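Neue Zeltwiese am Herberg: Camping am Stausee Nuvurdale öffnet im Mai

Nuvurdale. Wer am Stausee Nuvurdale übernachten will, hat ab Mai eine neue Möglichkeit. Am Fuss des Herbergs wird eine Zeltwiese eröffnet, die direkt am Ufer liegt und nur zu Fuss, mit dem Fahrrad oder mit dem Kanu erreicht werden kann. Das teilte der Betreiber Fernandes mit, der schon den grösseren Campingplatz bei Trenport am Südende des Sees führt.

Die Wiese war früher eine Viehweide und wurde in den letzten Jahren nicht mehr genutzt. Im Herbst hat man dort den Boden an den nassen Stellen entwässert und einen schmalen Weg aus Schotter angelegt. Der Weg beginnt am Wanderparkplatz oberhalb der Staumauer und führt in einem weiten Bogen durch den Buchenwald hinunter zum Wasser. Er ist 4 Kilometer lang und hat nur eine steile Stelle, kurz nach der zweiten Brücke. Mit einem Anhänger am Fahrrad muss man dort wahrscheinlich schieben.

Autos dürfen nicht zur Wiese fahren. Der Wanderparkplatz kann auch über Nacht benutzt werden, wenn man eine Buchung für die Zeltwiese hat. Für Wohnmobile und Wohnwagen bleibt der Platz bei Trenport zuständig, dort ändert sich in dieser Saison nichts ausser den Öffnungszeiten der Rezeption. Sie ist neu bis 21 Uhr besetzt.

Die Ausstattung am Herberg ist mit Absicht einfach gehalten. Es gibt Trinkwasser aus zwei Hähnen, Trockentoiletten, einen überdachten Tisch zum Kochen und einen Ständer für Kanus. Duschen und Strom gibt es nicht. Auch ein Kiosk ist nicht geplant, die nächste Einkaufsmöglichkeit ist der Laden in Trenport. Wer mit dem Kanu kommt, kann dort am Steg anlegen und in wenigen Minuten zum Laden gehen.

Offenes Feuer ist nur an den fünf gemauerten Feuerstellen erlaubt. Das Holz muss man selber mitbringen oder bei der Buchung bestellen, im Wald darf keines gesammelt werden. In trockenen Wochen kann die Gemeinde das Feuer ganz verbieten. Ein solches Verbot wird am Parkplatz und am Steg in Trenport angeschlagen, und es gilt dann auch für Grillschalen mit Kohle. Gaskocher bleiben auf dem überdachten Tisch erlaubt.

Eine Nacht kostet 9 Euro pro Person, Kinder unter sechs Jahren bezahlen nichts. Eine Gebühr für das Zelt wird nicht verlangt. Für Hunde auch nicht, sie müssen aber wegen der Wasservögel an der Leine bleiben. Gebucht wird vorläufig nur telefonisch oder an der Rezeption in Trenport. Die Buchung im Internet soll später im Sommer folgen – einen genauen Termin hat der Betreiber nicht genannt. Ohne Reservierung kann man am Abend noch kommen, solange Plätze frei sind, und bezahlt dann am nächsten Morgen bei der Platzaufsicht.

Länger als fünf Nächte hintereinander darf niemand bleiben. Diese Regel hat die Gemeinde verlangt, damit auf der Wiese keine Dauerplätze entstehen. Auch grosse Gruppen sind nicht vorgesehen. Schulklassen und Vereine sollen weiterhin die Gruppenwiese in Trenport benutzen, die einen eigenen Waschraum hat.

Für Paddler ist der neue Platz besonders interessant, weil der See bisher am Nordufer keinen erlaubten Ort zum Übernachten hatte. Wer die ganze Runde machen wollte, musste sie an einem Tag schaffen oder am Abend nach Trenport zurückkehren. Von der Zeltwiese ist es jetzt am Morgen nicht mehr weit bis in den stillen Seitenarm, wo der Bach Herberg in den See fliesst und im Frühjahr die Haubentaucher brüten. Der hintere Teil dieses Seitenarms ist bis Ende Juni mit gelben Bojen gesperrt. Zum Schilf muss man das ganze Jahr einen Abstand halten.

Das Baden ist bei der Wiese auf eigene Gefahr erlaubt. Das Ufer ist kiesig und fällt nach den ersten Metern schnell ab, für kleine Kinder ist die flache Bucht bei Trenport besser geeignet. Der Wasserstand kann im Spätsommer deutlich sinken. Dann liegt zwischen der Wiese und dem Wasser ein Streifen Schlamm, und die Kanus werden am besten über den Holzsteg getragen.

Wanderer können die Übernachtung mit dem Höhenweg verbinden, der hinter der Wiese beginnt. Der Aufstieg bis zum Aussichtspunkt hat 300 Höhenmeter und ist seit diesem Winter neu markiert. Oben teilt sich der Weg: links geht es in den Ort Nuvurdale, rechts über die Weiden zurück zur Staumauer. Ein Teil der rechten Variante führt über privates Land, die Gatter müssen deshalb immer geschlossen werden.

Abfälle nimmt jeder Gast wieder mit. Am Wanderparkplatz stehen Behälter für Restmüll und Glas, auf der Wiese selbst gibt es keine. Kartons und Papier können in Trenport hinter der Rezeption abgegeben werden.

Die Eröffnung findet an einem Samstag im Mai statt. Ab 14 Uhr kann man die Wiese besichtigen, und am Steg in Trenport stehen Leihkanus für die Überfahrt bereit. Bei starkem Wind fällt die Überfahrt aus, der Fussweg bleibt offen. Die erste Nacht ist für alle Gäste kostenlos, eine Anmeldung ist aber auch dafür nötig. Die Saison auf der Zeltwiese dauert bis Ende September, bei gutem Wetter eventuell bis in den Oktober.

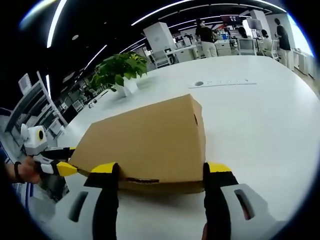
Brauner Karton mit ovalem Griffloch auf einem weissen Tisch.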